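Flernider tape loops - README

Loops and one-shots off a reel machine, mostly organ, string machine and hand percussion. Meant for slow, murky stuff - ambient, dub, whatever. 859 files, all WAV. Read this before you load the lot into a sampler.

What's in it

organ/ - long chords, held till the tape runs out
strings/ - shorter, some with the chorus on, some dry
perc/ - shakers, frame drum, a few bad claps
noise/ - hiss and room tone from the Hodeck sessions
Six folders at the top level, the other two are odds and ends (misc, rejects). Rejects is worth a look.

Names

folder_key_take. Key is what I heard, not what the tape says. Machine ran a bit flat at Trundham so anything marked T needs nudging up 20 cents. Didnt correct it in the files, I like it flat.

Loop points

Set by hand in the organ folder, none anywhere else. Crossfades are baked in on the long ones. If you hear a click its probably me.

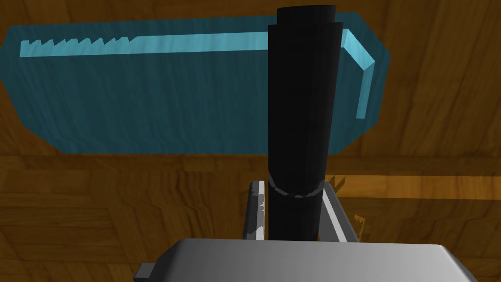 After the first upload a message came in from Andreadis, saying the string loops drift against each other after a minute or so and are useless for anything with a click track. Could there be a version cut to the bar?

Fair. Not doing it for the whole set. There are now 28 string loops trimmed to four bars, look for _bar at the end of the name. The rest drift and will keep drifting.

Known problems

- perc/ levels all over the place, normalize yourself
- two organ takes are the same take, havent worked out which name is right
- hum on most of the Hodeck stuff, left in
- left channel drops out on some strings, old heads

Use

Anything you like, paid or not. Don't resell the files as a pack. Credit is nice, put Flernider.

To do: retag misc, redo the claps, maybe a smaller zip for people on slow lines.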